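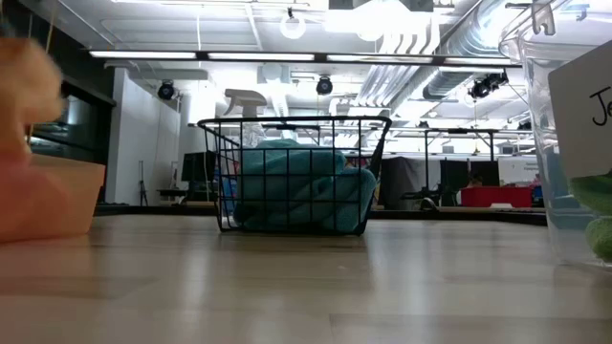 Este sitio utiliza cookies propias y de terceros para mejorar la experiencia de navegación. Si continúa navegando, se entiende que acepta su uso.

Ploronside acogerá en octubre una muestra de bordado y tejido tradicional

20/07/2019 | Redacción

El Museo Textil de Ploronside ha confirmado la celebración, durante el mes de octubre, de una exposición dedicada a la blusa bordada y a las prendas de telar de cintura. La muestra reunirá 35 piezas procedentes de la colección Cavalcanti, depositada en la institución el pasado invierno, y ocupará seis salas de la planta baja.

El comisario, Benedito Conceição, ha señalado que la selección abarca desde camisas de diario hasta faldas de fiesta con aplicaciones de cinta y encaje. «Varias de estas prendas fueron remendadas por sus dueñas a lo largo de décadas, y hemos decidido mostrar también esos arreglos», ha indicado.

La firma de moda Skuvwood, patrocinadora del proyecto, presentará en paralelo una serie de 380 pañuelos estampados con motivos tomados de la colección. Se venderán únicamente en la tienda del museo.

El programa incluye talleres de punto de cruz y deshilado para adultos, con inscripción previa en la recepción del centro. Los grupos escolares deberán solicitar la visita por escrito. El catálogo, de próxima aparición, recogerá los patrones de las piezas principales.

Noticias relacionadas
- Flitow renueva su línea de faldas de algodón
- Abierto el plazo de matrícula para el curso de patronaje
- La biblioteca del museo incorpora 595 revistas de costura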